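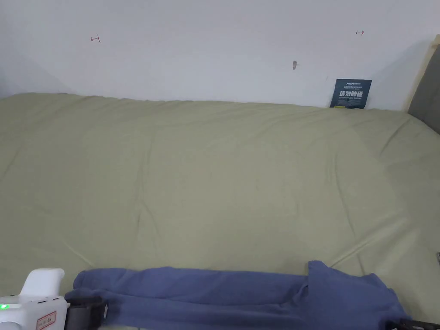
My brother said the boat was worth nothing and I should let the marina have it. He said it over the phone on a Sunday night, with his dishwasher running, and then he said it again in case I had missed it. I told him I was going up anyway. He asked me to at least get the outboard off before I did anything stupid.

The boat was called the Trundholm. Our father bought it from a man in Butwood the year he retired, already named, and he never looked up what the name meant. It was 20 feet long and had a cabin you could sit in if you didn't mind your knees. He took it out on the lake maybe one week every summer. The rest of the time he worked on it.

I left after work on Monday and drove as far as Campos, where there is a motel across from the feed store. It was November and the place was nearly empty. The woman at the desk gave me room 5 and told me the heater took a while. I ate crackers from the machine and went through the envelope the marina had sent. There was a bill in it for 254 dollars, a form to sign, and a photocopy of the lease my father had signed on the slip. His signature on the lease was the good one, from before his hand started to shake.

I slept badly. A truck sat idling across the road until after midnight. I thought about the outboard and whether I could lift it.

In the morning I drove the rest of the way to Mundemar. The lake was low. They had pulled most of the docks in for the winter, and the boats were up on stands in the gravel lot behind the office, wrapped in white plastic. Ours was at the back by the fence. It wasn't wrapped. My father had a blue tarp on it, tied down with clothesline, and the knots were his, the same ones he used on Christmas trees. 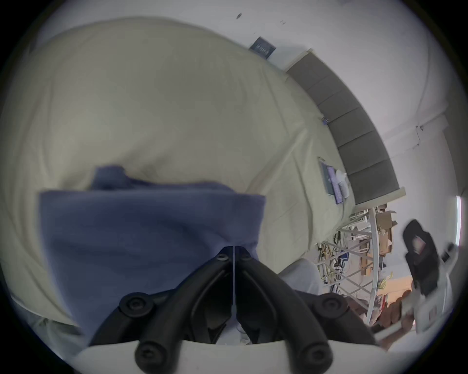

It took me a long time to get the tarp off. The line had swollen and I had to cut it in two places, which I was sorry about. Underneath, the boat looked the way it always had. The seats were cracked. Somebody had left a coffee can full of hose clamps on the floor, and I suppose it was him. In the cabin there was a life jacket that had been mine when I was nine or ten, with my initials on the collar in laundry marker.

I sat down in there for a while. It smelled like gas and mildew. He kept a notebook in the drawer under the little sink, and I knew it was there but I had never read it. I had thought it would be about the lake. It was all repairs. Bilge pump, new. Bilge pump again. Sanded port side. Called Butwood about cleat, no answer. He had written the weather next to some of them, and on one page, next to a line about varnish, he had written that both kids were up for the weekend and it was too windy to go out.

I remembered that weekend. We played cards in the cabin with the boat tied to the dock. My brother cheated and got caught, and our father laughed so hard he had to go outside.

I took a picture of the page and sent it to my brother. Then I went out and looked at the outboard. Four bolts held the bracket, and all of them were rusted solid. I tried my father's wrench, and then I tried the wrench with a piece of pipe over the handle. One of them moved. The others didn't.

The marina office closed for lunch, so I ate in the car with the engine on. When they opened again I went in with the form and the pen from the glove compartment. The man behind the counter had a space heater going by his feet and was doing something with a calculator.
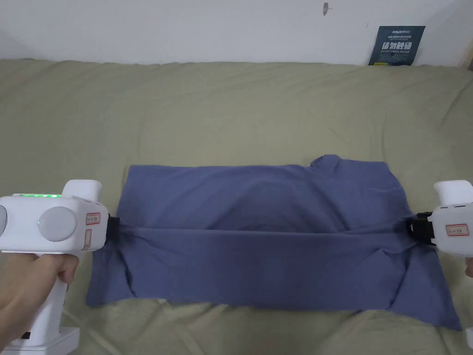 Did I want to sign it over, he asked, or did I want to pay the winter and decide in the spring? He said plenty of people did it that way. The spring people usually signed too, he said, but some of them fixed the boat up, and one man from Campos still had his on the water.

I asked him how much the winter was. He told me. It was more than I wanted to spend.

My phone buzzed while I was standing there. My brother had written back. He wanted to know if the cards were still on board. I told the man I would be a minute and walked back across the gravel. They were in the drawer behind the notebook, with a rubber band around them, and the rubber band broke when I touched it.

I put the deck in my coat pocket. I went back to the office and paid for the winter, and the man found me 2 lengths of new rope for the tarp.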